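September 15, 2018
Track unit (Giltari base, Jelham drive), running notes

Odometer at start 3,156 m. Swapped the left drive belt before leaving the shop. The old one had two teeth rounded over and some glazing on the back, same as the one we pulled in February. Bag is labeled and on the shelf over the lathe. Tensioned the new one by feel, then checked with the gauge: 628 on the dial, a bit high, left it to bed in. 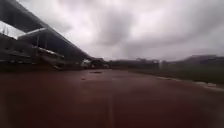

Line follower threshold is still the setting that needs the most care. The value we carried over from the indoor floor was 899 and it's too coarse for outdoors. Out on the track the lane marking down the middle is faint and worn, and the surface is wet enough to throw the sky back in patches, so the threshold has to separate weak paint from glare. The whitish puddles over by the curb are the worst case, brighter than the line itself. Brought the exposure down one step and narrowed the search window to the center third. Mask for the right margin is in the config but commented out. Want to try it on its own before mixing it with the exposure change.

Order for wet days, so we all do it the same way:
Lens cloth first, then tape over the charge port.
Check the gasket on the battery lid. Grease is in the Bukik tin.
Wheels up on the block, spin both sides, listen to the left.
Exposure set by hand, auto off.
Log on before the wheels touch the ground.
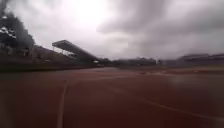

The gasket has a nick at the rear corner. Greased it and closed it up, but it should be replaced. The spare in the drawer marked Văn is the old size and doesn't seat, please throw it out.

Still to do: recheck belt tension after the next charge, order 2 gaskets, put the new exposure value into the startup file so it survives a reboot. Right motor connector needs a proper clip, cable tie for now.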